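The Room over the Bakery

When my aunt died she left me the key of a room in Nerville, and a letter of one page. The letter said that the rent was paid until June, that the window must be opened from the top, and that I should not sell the radio before I had listened to it at night.

I had not seen her for many years. In our family she was the one who went away. My mother spoke of her as people speak of a town where they were once robbed.

The train from Kurklow goes through 230 kilometers of fields, and I slept for most of them. When I came out of the station it was already evening. The bakery was called De Luca, and the woman behind the counter knew at once who I was. She gave me a loaf and did not want money for it.

"She paid ahead," she said. "She always paid ahead. You have still 3 loaves."

I went up the stairs with the bread under my arm. The radio stood on a chair beside the window. It was heavy and brown, and one of the knobs was replaced with a cork. I ate standing, with my coat on, and then I sat down on the floor and turned the cork.

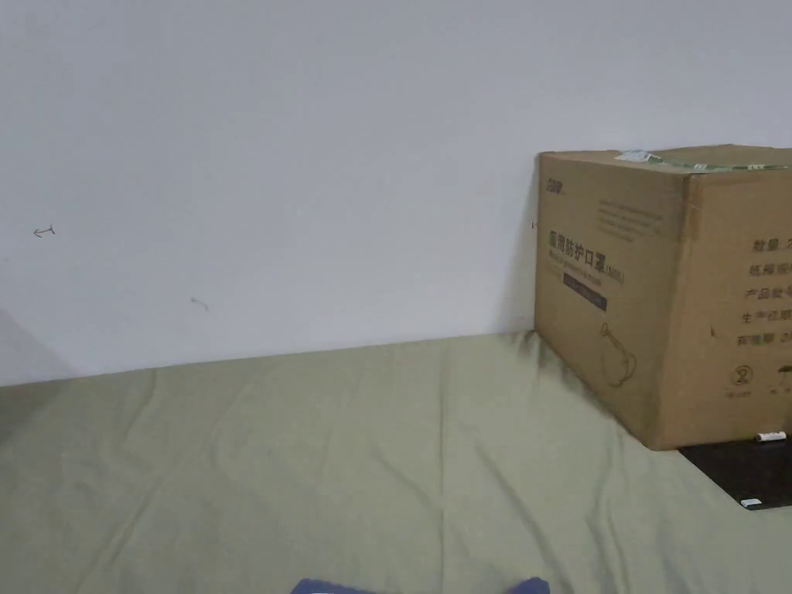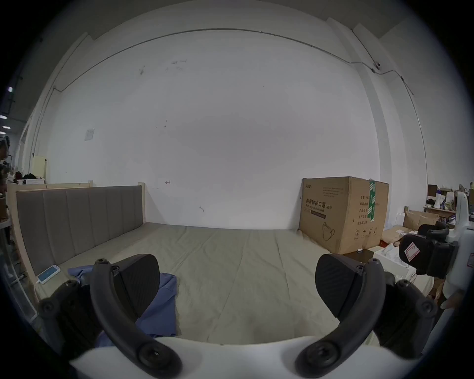
At first there was only the noise of the air. I moved slowly through the numbers, as my aunt had taught me when I was small, with two fingers and without breathing. At 842 a man was reading the names of rivers. He read them in a tired, polite voice, and after each river he told how high the water was. Imatley bridge, rising. Imatley lower gate, steady. I understood that it was a program for the boats, and I wanted to look for music, but my hand stayed where it was.

My aunt had worked on a river boat for the first years after she left. This I knew only from one postcard, which my mother kept in the drawer with the batteries. On the back of it she had written that the water was high and she was well. I had always thought it was a cold thing to write to a sister. Now I listened to the man say "high" and "well above" and "expected to fall by morning," and the words did not sound cold to me at all. It was how they talked there.

The program finished a little before midnight. I opened the window from the top, as she had asked. The smell of the first bread was coming up from the street.

In the morning a man from the market came to look at the radio. He offered me 1,000 for it, which was almost what I earned in a month, and he had brought the money in an envelope. I told him that I was sorry for his trouble. He looked at the cork and asked if it was broken.

"No," I said. "You have to turn it slowly."

Then I went down to the bakery to get my second loaf, and I asked the woman if she had perhaps a postcard to sell.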